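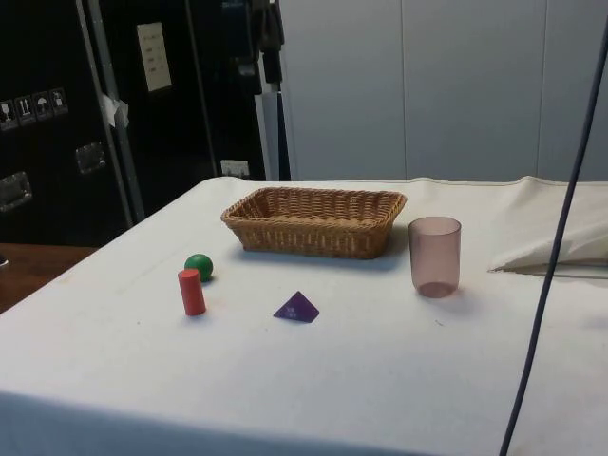
How to Import Your Old Product Reviews into Stodora

Apr 7, 2022

If you've moved your shop to Stodora from another platform, your products probably came across just fine and your reviews stayed behind. It's such a shame to see a bestseller you've sold for years sitting there with zero stars! The good news is that you can bring every one of those reviews with you, with the original dates and star ratings, and for most shops it's an easy afternoon job.

This tutorial uses the Drernano reviews add-on, which works with every Stodora plan. You'll need:

An admin login for your Stodora shop
The Drernano add-on, installed and switched on
A file of your old reviews in CSV format
A spreadsheet program (any will do)

If you don't have Drernano yet, open your Stodora dashboard, click Add-ons, type Drernano into the search box and click Install. You'll be asked to approve access to your products and customers. Click Approve and wait for the green check mark, then come back and start with Step 1.

Step 1: Export your reviews from the old platform

Every platform hides this in a different spot. Try looking under Reviews, Marketing or Data Tools for a button called Export or Download. Choose CSV if you're given a choice. If the only option is an Excel file, take that, open it and save it as CSV (UTF-8). The UTF-8 part matters a lot, and I'll get to why in the troubleshooting section.

Do this before you close your old account. Some platforms delete the data the same day you cancel, and support may not be able to get it back for you.

Step 2: Make a backup copy

Save a second copy of the file and put the word ORIGINAL in its name. Don't touch that one again. All the edits in the next steps happen in the working copy.

Step 3: Match your column names

Drernano looks for exact column names in the first row of the file. They need to be lowercase, with underscores where you'd normally put a space:

product_sku
rating
review_title
review_body
reviewer_name
reviewer_email
review_date
reply_body

Only product_sku, rating, review_body and review_date are required. The others can be left blank, or you can leave the columns out completely. Extra columns are ignored, so there's no need to go through deleting everything your old platform threw in there (mine had a column called "legacy_flag_b" that I still can't explain).

Order doesn't matter either. If your old file has the date first and the rating last, leave it that way and only rename the headers.

Step 4: Fix the SKUs

This is the step that takes the most time, and it's also the one that makes everything else work beautifully. Drernano attaches each review to a product by its SKU, so the SKU in your file must match the one in Stodora letter for letter, including dashes.

To get a list of your current SKUs, go to Products, click Export, and choose SKU and Product Name as the only two fields. Open that list next to your review file. If your old platform used its own product numbers, add a column with the new SKU and use a lookup formula to fill it in. In most spreadsheet programs the formula you want is VLOOKUP, with the last part set to FALSE so you only get exact matches.

For products with variants, use the parent SKU. A review for the large blue version and a review for the small red version will both show up on the main product page, and that's usually what shoppers want to see anyway.

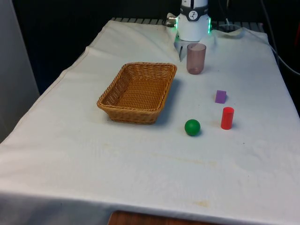

Watch out for SKUs that start with a zero. Spreadsheets love to chop that zero off! Select the whole SKU column, set the format to Text, and only then paste your values in. If the zeros are gone already, close the file without saving and start again from the ORIGINAL copy.

Step 5: Check ratings and dates

Ratings have to be whole numbers from 1 to 5. If your old shop allowed half stars, you'll need to decide whether to round up or down. Pick one rule and use it for every row. Rounding only the ones you like isn't fair to your customers, and it can get you in trouble with the rules on honest reviews in some places.

Dates go in as year-month-day with dashes. If yours look different, use your spreadsheet's custom date format and type yyyy-mm-dd. Times are optional. A row with a date in the future will be rejected, which is a handy way to find day and month mix-ups.

Step 6: Split large files

The importer takes up to 2000 rows at a time. If you have more than that, cut the file into parts and make sure each part has the header row at the top. Our own test file from the Winby demo shop had 2746 reviews, so we loaded 2000 in the first file and the rest in a second one. The first part took about 8 minutes to process and the second was done before I'd finished writing my notes on the first.

Step 7: Run a test import

Please don't skip this, even if your file looks perfect. Copy the header and a handful of rows into a new file called test.csv. Choose rows that cover different situations: a long review, one with an emoji, one with an accent in the name, one with a shop reply.

In Stodora, go to Add-ons, then Drernano, then Import. Drag test.csv onto the upload area. You'll see a preview with your columns on the left and the matching Drernano fields on the right. Anything in orange needs your attention. When all the lines are gray, tick Import as Hidden and click Start.

Hidden reviews show up in your dashboard and stay off the public pages. Open a couple of them, check the product name, stars and date, and if you're happy you can go ahead. If you aren't, click Undo Last Import, fix the file and try again. Undo works for seven days.

Step 8: Import everything

Delete the test rows with Undo Last Import first, or you'll end up with duplicates. Then upload your full file and click Start. You can close the browser tab once the progress bar appears. The import runs on the server, and you'll get an email when it finishes.

I like to keep Import as Hidden ticked for the full run too. Afterward, go to Reviews, filter by Hidden, click Select All and then Publish. It's so much fun to open your storefront and see all the stars light up at once!
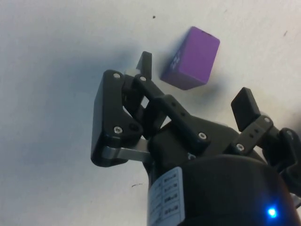

Wainwright Merchant Education Team

Step 9: Turn on the star display

Imported reviews won't show on your category pages until you switch the display on. Go to Design, then Theme Settings, then Product Cards, and turn on Show Average Rating. You can also choose whether to show the number of reviews beside the stars. For products with only one or two reviews, you might like the Minimum Reviews setting, which hides the stars until a product reaches the number you choose.

If you're using a custom theme, look for the block called reviews_summary and add it to your product template. Theme developers will know where it goes, and it's a small job.

Troubleshooting

Strange symbols in the text
If "café" has turned into a jumble of symbols, your file wasn't saved as UTF-8. Open the ORIGINAL, choose Save As, and select CSV UTF-8 from the list of formats. Plain CSV in the same list is a different thing.

"Product not found"
The SKU in that row doesn't match anything in Stodora. Check for a space at the end of the SKU, because you can't see it and the importer can. The TRIM formula clears these out in one go. In the Winby file, 872 rows failed on our first try, and every one of them had a trailing space. One formula later they all went in. I did a little dance.

Reviews split across several rows
Your customers pressed Enter inside their reviews, and the export didn't put quotation marks around the text. Try exporting again and look for an option called Quote All Fields or Text Delimiter.

The import is stuck at zero percent
Refresh the page once. If it still doesn't move, check that no other import is running, including product imports. Stodora handles one at a time and puts the others in a line.

Replies are missing
Shop replies only come in if the column is named reply_body. "reply" or "response" by itself will be ignored. You can add replies later by importing the same file again with Update Existing ticked, and Drernano will fill in the gaps and leave the rest alone.

Can I edit imported reviews?
You can hide them, reply to them and move them to a different product. The text and rating are locked, the same as for new reviews.

Next tutorial: Sending Your First Review Request Email with Drernano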